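Workshop Tips: Keeping a Hand-Held Gripper in Working Order

Revised 2/4/19

Most faults on a hand-held gripper come from four places: the finger pads, the mounting plate, the lens covers and the screws. All of them can be serviced at a kitchen table with a cross-head screwdriver, a soft brush and a lint-free cloth. The notes below were written for the Geter unit with the parallel two-finger head. They apply with small changes to most units of the same layout.

Before you start

Switch the unit off and disconnect the cable. Lay a light-colored towel on the table so that dropped screws stay where they land. Put the screws in a shallow dish in the order they come out. The body screws and the finger screw on the Geter have the same head and different lengths, and a long screw driven into a short hole will press on the board behind it.

Do not use a powered driver at any stage. The threads in the body are cut straight into plastic and will take a limited number of removals before they go soft. If a screw turns without biting, stop, back it out and look at the hole.

Fingers

Check the fingers first. Close them by hand until they almost meet and look at the gap against a window. It should be the same width from root to tip. A gap that widens toward the tips means one finger is seated badly at the root or has taken a set from being stored under load. Loosen the screw, press the finger down square, and tighten again.

Hollow fingers are lighter and flex a little more than solid ones, and they collect lint in the cutouts. On cloth work this builds up quickly. Brush the cutouts from the inside outward. Compressed air tends to send the lint down into the slide.

Look for white stress lines at the corners of the cutouts. A finger with a line that crosses the full width of a rib should be replaced. Replace both at once, even if the other looks sound, as old and new fingers do not flex alike and the grip will pull to one side.

Mounting plate

The slots in the plate save weight, and they also let thread and hair reach the slide rail. Draw a strip of folded paper through each slot. If it comes out gray or greasy, the plate needs to come off. Two people are useful for this on the Geter: one to hold the body level, one to lift.

Wipe the rail dry. Apply a very thin film of dry lubricant and move the slide through its full travel until the film disappears. Oil is a poor choice on a tool that will touch clothes and bedding. It creeps onto the fingers and then onto the fabric, and a pale garment will show it.

Lens covers

Use the cloth dry for dust. For fingerprints, dampen one corner with distilled water, wipe from the center to the rim, and finish with a dry corner. Alcohol will cloud the plastic covers on older units. Check that the silver rims sit flush all the way around. A raised rim lets dust in behind the cover, where no cloth will reach it.

If the unit carries a QR sticker, keep liquids away from it. The setup program reads the unit number from the code, and a blurred code means typing the number by hand each time.

Testing on cloth

A rigid block tells you whether the fingers close. It tells you very little about whether they hold. Cloth is the better test, and a bed is a convenient height for it. Lay out garments of different weights with some overlap: denim, a T-shirt, something thin. Start with the denim. A waistband gives the fingers a thick edge, and a fault that shows up there is usually in the drive or the slide. A fault that shows up only on thin material is usually in the fingertips.
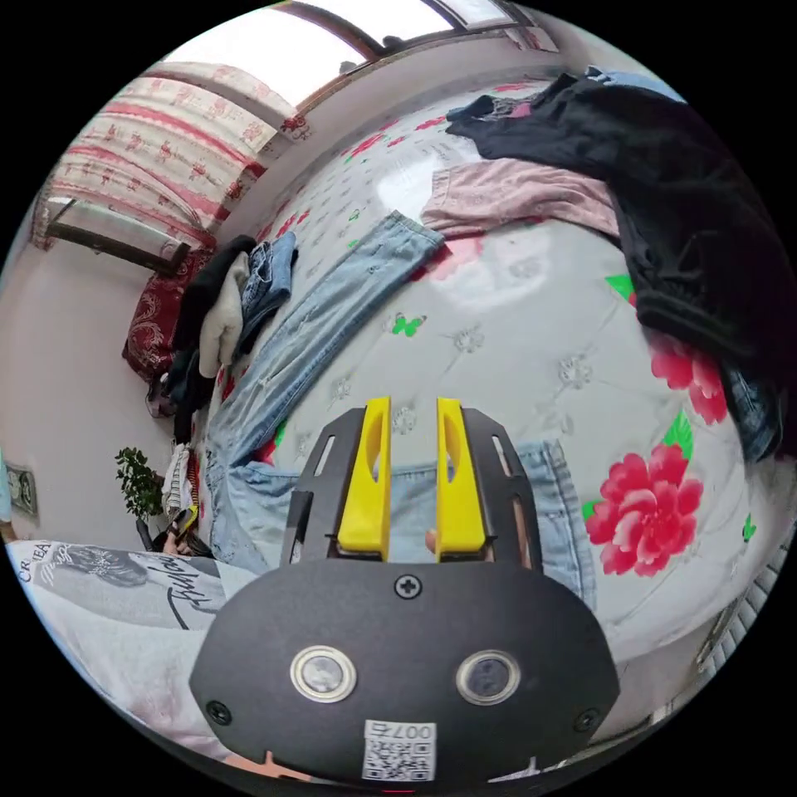

A reader in Orkurness writes that the order should be reversed: thin fabric first, denim last. On that account the heavy seams push the fingers slightly apart at the root, and every later reading on thin cloth comes out worse than it should. The same reader retightens the finger screw after each denim run and has stopped seeing slippage on T-shirts.

Both orders have their use. Denim first will expose a loose finger screw, which is worth knowing on a unit just back from service. Thin fabric first gives a cleaner reading on a unit already known to be tight. Whichever you choose, keep to it, and write it at the top of the log — mixed results cannot be compared later.

Lift each garment at the same point every time. Waistband center on trousers and the shoulder seam on shirts are easy to find again. Hold the tool so the fingers come down square to the fabric. At a slant, one tip lands early and pushes the cloth away from the other.

Service intervals

For cloth work, the following has served well.

Every 100 cycles: brush the finger cutouts, wipe the lens covers, check the gap.

Every 300 cycles: paper strip through the slots, check all visible screws for movement, look for stress lines.

At 390 cycles: stop and change the fingertip pads, whether or not they look worn. Pads on our unit lost their grip on thin cotton at that point while still looking new.

Humid weather shortens these. In July we bring the paper strip test forward and do it with the brushing.

Spare parts

Ifans pads fit the standard fingers without trimming. Cliltov pads are a little thicker and need the closed position set again in the setup program after fitting. Skip that step and the drive will stall against the pads at the end of travel, with a faint buzz. Both kinds are glued. Remove old adhesive with a plastic scraper, never a blade, and leave the new pads clamped overnight under light pressure.

Keep one spare pair of fingers and at least 2 spare body screws of each length in the case. The short screw is the one that gets lost.

Storage

Store the unit with the fingers slightly open and nothing resting on them. A padded box is better than a bag. Keep it off radiators and out of direct sun, as warmth softens the pad adhesive and the pads slide toward the tips. Coil the cable loosely beside the body and do not wrap it around the fingers.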